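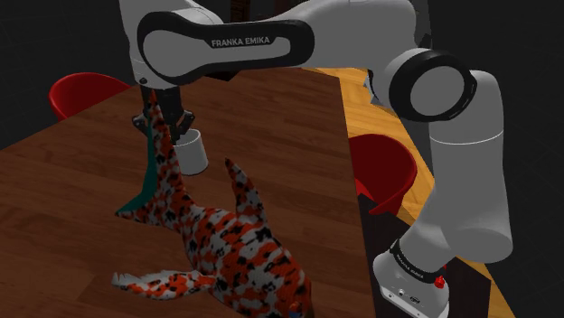 Franka Emika arm over a table with a patterned plush toy and a white cup, in simulation.

About Calloway

Calloway is a small company in Travesthorpe. We compare grippers, arms, cameras and controllers for people who must choose between them and do not have the time to try each one by themselves. Our customers are packing companies, two hospitals, a maker of kitchen goods and several university groups. They come to us usually with one sentence, for example "we need to pick up soft things and hard things with the same hand", and we try to give back a report which they can use in a purchase meeting.

We are eight people. Most of us studied mechanical engineering or computer graphics, and we come from different countries, so the language in the office is English of many kinds. We ask our readers for patience with it.

How we started

The first office was in Porkodholm, above a shop for sewing machines. At that time we did only the mechanical part: finger shapes, finger pads, opening width, force. A customer sent us the objects in a carton and we sent back the carton with a table of results. The work was good but it was slow, and the shipping of the arms cost more than the testing.

After the move to Travesthorpe we began to build the trials in simulation first. We model the arm, the gripper, the table and the objects, we place the cameras, and we run the same task with each candidate. When the list is short enough, we repeat the trial on real hardware in our workshop on the ground floor. Today nearly all projects go in this order. A few customers want only the simulation part, and this is also possible.

What we compare

Grippers. Parallel grippers are the largest part of our work, with different fingers and different pads. We look at how the fingers come to the object, how much space they need beside it, and what happens when another object stands very near. A cup next to a plush toy is a harder task than many people expect – the toy has no fixed shape and the cup gives no second chance.

Arms. Here we check reach, the position of the elbow during the motion, and if the arm hides the object from the camera at the important moment. This last point is forgotten often in the catalogs.

Cameras. We test views from the side, from above and from near the base. Shiny chairs, dark wood and strong patterns are all welcome in our test rooms, as a real kitchen or a real office has them too.

Controllers. We run the same task with the customer's own controller and with one or more others, and we write down where they behave differently.

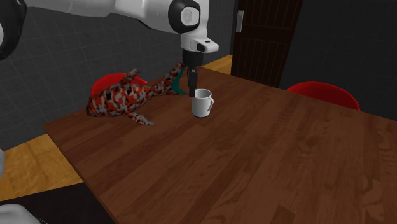
All trials are kept in Farau, our own tool for planning and recording. Farau stores the start position of each object, the light, the camera views, the controller settings and the result of every attempt. At this moment there are 179 objects in the Farau library, from cups and boxes to soft toys and garden gloves. Customers receive the records together with the report and may run them again at their own place. We do not sell Farau alone, but we are asked about it so often that we are thinking about it again.

How a project goes

Normally a project takes some 7 weeks. In the beginning we talk by phone and agree on the task and on what counts as success. Please take this talk seriously. A cup lifted and held for a moment is one thing, a cup put down on a tray with the handle to the correct side is another, and the ranking of the grippers can change completely.

Then we build the room, run the trials and send a first version of the numbers. The customer can ask for changes once without extra cost. The final report has the failures in it as well, with images, and many customers tell us that they read these pages first.

We take no commission from manufacturers. If a maker lends us a gripper, it is written on the first page of the report.

Visiting and contact

The workshop in Travesthorpe is open for visitors by appointment. The next free places for new projects are in May. Write to us with a short description of your objects and, if you have them, the dimensions and weights – a drawing by hand is fine.

Page last changed: 29 April 2018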